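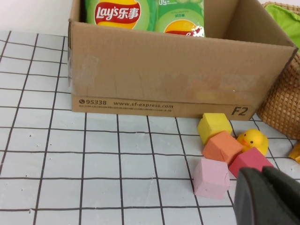 Menaka Marikar asked that this report begin with the sales position at Dirkden and leave the construction detail until after it, and the order below follows her request.

Dirkden Residential Scheme
Progress report to the lending group
Prepared by Sajib Fakir, 2/23/21

1. Sales and reservations

The scheme has 715 apartments in two buildings, Saka and Sultana. Saka was released to buyers in December. Reservations stand at 45, of which 30 have moved to signed contracts with deposits paid. The remaining reservations are within the normal exchange period and no extensions have been granted.

One-bedroom units on the lower floors account for most of the contracts. Demand for the larger corner units has been slower than the sales plan allowed for. Farzana Cassim has proposed changing the release order so that the corner units on the upper floors come forward with the next batch. No change to list prices is requested.

Sultana has not been released. The plan of sale for that building is with the lawyers, and the draft disclosure statement needs a revised parking schedule before it can be filed. Ottmar Lenz is preparing the schedule.

2. Construction

Saka: The concrete frame is complete. Window installation is following the floor sequence from the bottom up, and the roof membrane is down except at the two elevator overruns. Riser pipework has been pressure tested on the lower floors. The contractor's program shows the hoist coming off the north face once the window units above it have been delivered.

Sultana: Foundations are complete and the ground floor slab has been poured. Column reinforcement was held for inspection after the engineer questioned the spacing of ties at the slab edge. The detail was corrected and reinspected. The delay has been absorbed in the program float, and the contractor has given notice that it will not claim for it.

Site access: The haul road from the Ukine side has been resurfaced at the contractor's cost. Deliveries now enter from that side only, as the planning conditions require.

3. Permits and utilities

The revised drainage drawings were resubmitted with the attenuation tank moved clear of the sewer easement. Comments are outstanding. The electrical connection agreement is signed, but the substation lease is not. The utility wants 24-hour access across the service yard, and the landscape drawings show a gate in that position. Malsha Weerasinghe has issued a drawing with the gate removed and a drop bollard in its place.

4. Cost

Drawdowns to date are within the approved cash flow. The window package closed above its allowance. The excess has been covered by a transfer from contingency, recorded in the cost schedule under item 2. Savings on the basement waterproofing have been agreed in principle and are not yet taken into the forecast.

No drawdown is requested against Sultana above slab level until the disclosure statement has been filed. This follows the loan conditions.

5. Points raised at the last meeting

Show apartment: The fit-out is finished except for the kitchen worktop, which was cut to the wrong length and has been reordered. Viewings are continuing with the temporary top in place.

Buyer deposits: The escrow reconciliation has been sent to the monitoring surveyor. One deposit was posted to the wrong unit number and has been corrected.

Insurance: The works policy has been endorsed to include both buildings. The certificate is attached.

6. Decisions needed from the lending group

Approval of the revised release order for Saka.
Consent to the substation lease in the form circulated.
Confirmation that the contingency transfer for the window package may stand.

7. Next period

Close the roof at Saka, complete the first lift of columns at Sultana, file the disclosure statement, and answer the drainage comments when received. The next report will include an updated cash flow with the waterproofing savings shown separately.

Attachments: cost schedule, contractor's program, insurance certificate, substation lease (draft).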